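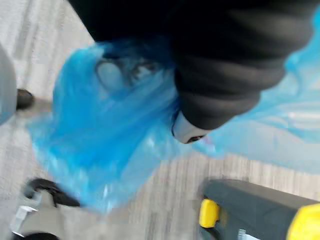 Ticket: label printer skips every few labels, then stops with gap error

Home My tickets Knowledge base Log out
Filed under: Printers and Scanners > Label printers > Open issues

Site: Llorente, back packing room
Device: Zedine desktop label printer, the thermal one, USB to the packing PC
Software: Skisell, current version, prints straight from the order screen
Priority: high, we ship from this bench

Problem as reported

Prints fine for a bit, then spits out a blank, then prints the next one shifted up so the barcode is half on one label and half on the next. After that it usually feeds a long strip and stops with the orange light. Screen says GAP NOT FOUND. Open lid, close lid, press feed, good again for a while. Then same thing.

Started Thursday, first thing. Was fine the night before. No updates that we know of. New roll of labels went in that morning, Skusosora brand, same part number as always on the box.

What we tried before opening this

Power off, wait, power on. No change.
Different USB port. No change.
Different USB cable, the one off the scanner. No change, and then the scanner didn't work till we swapped it back.
Cleaned the print head with the alcohol pen. Print got darker, skipping the same.
Reinstalled driver. Now there are two Zedines in the printer list and Skisell picks the wrong one half the time. Please ignore that for now, separate headache.

Reply from support

Thanks for the detail. Please run the self test with the PC unplugged: hold feed while switching on, let go at the second blink. If the self test pages also drift then it's the printer or the media and we can leave Skisell out of it. Please also send the label length set in the driver and the length measured on the roll with a ruler, edge to edge, backing paper not included.

Update, 10:20

Self test done, USB out. It drifts. So not the PC.

Driver says 80 mm long. Ruler says 80 too, or so close I can't tell. Width fine.

Self test sheet says head count in the thousands, is that bad? It also says GAP SENSOR 47 and below that MEDIA 86. No idea what those should be.

Reply from support

Head count is fine, those heads last a long time. The sensor numbers are the interesting part. Gap and media readings should be far apart. Yours are closer than we'd like, which fits with it missing a gap now and then. Either the sensor is dirty or it was calibrated on different paper. Please do this in order:

1. Lid open, roll out. Find the small dark window under the paper path, left of center. Wipe with a dry cotton swab, then one with alcohol, then dry again.
2. Look for a bit of label stuck to the roller. Turn the roller by hand all the way round, slowly.
3. Put the roll back with the guides touching the paper but not squeezing it.
4. Close lid, hold feed till three blinks, let go. It will feed out a short run of blanks and stop. That's calibration.
5. Self test again and send the two numbers.

Update, 11:05

Ok. Window was filthy, gray fluff and a sort of gum. Came off with the second swab.

There was a strip of label stuck on the roller, right hand end, thin, the clear kind so you don't see it till it's halfway round. Got it off with a fingernail and the alcohol pen. Don't think it's been there long, but who knows.

Guides were way too tight. Loosened.

Calibrated. It fed maybe a dozen blanks and stopped nice and square at the tear bar. Ran a batch of real orders, all good. Thought we were done.

Then it did it again. Same as before, blank, shifted, orange light. Less often though. I forgot to do step 5 before putting the cable back, sorry, will do it at lunch.

Update, 12:40

Self test after cleaning: gap number went down a good bit, media the same. Printout is smeared where I got alcohol on it so I'd rather not guess at the digits.

Also tried the tail end of the old roll, it was still in the drawer. Old roll ran perfect to the end. Put the new roll back and it skipped inside of a minute. So it's the new roll??

Reply from support

That's a very useful test. Hold the old backing paper and the new one up to a window together. If one lets a lot less light through, the sensor has less to go on. Also check the distance between labels on both.

Update, 1:15

Backing is different. Old is white and thin, new is more yellow and you can hardly see your hand through it. Gap between the labels looks smaller on the new one as well, not by much. Box says the same part number but there's a letter after it that wasn't on the old box.

We have roughly 4,000 of these in the closet so sending them all back isn't my first choice.

Reply from support

Understood. You should be able to use them. Two changes:

In the driver, Advanced, Media, set the type to Gap (not Auto). Auto re-guesses every time the lid is opened and on thick backing it guesses wrong.

Same page, sensor sensitivity, move it up one step. Apply, power off and on, calibrate again with the NEW roll loaded. Don't go more than two steps or it'll start seeing the printing as a gap.

Then delete the extra Zedine from the printer list, keep the one that has the USB port ticked under Ports, and in Skisell go to Settings, Devices, Label printer and pick it again. It remembers by name and the name changed when you reinstalled.

Update, 2:30

Where is Advanced. I have General, Stock, Options.

Found it. Have to open it from Printing Preferences and not from Properties. The help page says Properties, somebody should fix that.

Set to Gap. Sensitivity up one. Calibrated. Ran a batch, one skip near the start. Up one more, calibrated again, no skips since.

Extra printer deleted. Skisell now prints to the right one but the order slips came out on labels the first time, had to set the slip printer back to the office one too. Worth adding to the instructions.

Update, 4:45

Full afternoon of orders, not one skip. Left the lid shut the whole time, so I'll open it at the roll change tomorrow and see if it holds.

Question for later: if we go back to the thin backing next order, do we put the sensitivity back down?

Reply from support

Yes, back to the default and calibrate once with the thin roll in. Write the current setting on a bit of tape inside the lid so whoever changes the roll sees it. We'll send a note to the help page team about Properties.

Update, next morning

Roll changed, same new stock. Light stayed green, first label square. Ok to close.

Status: Solved
Tags: gap not found, skipped labels, calibration, label stock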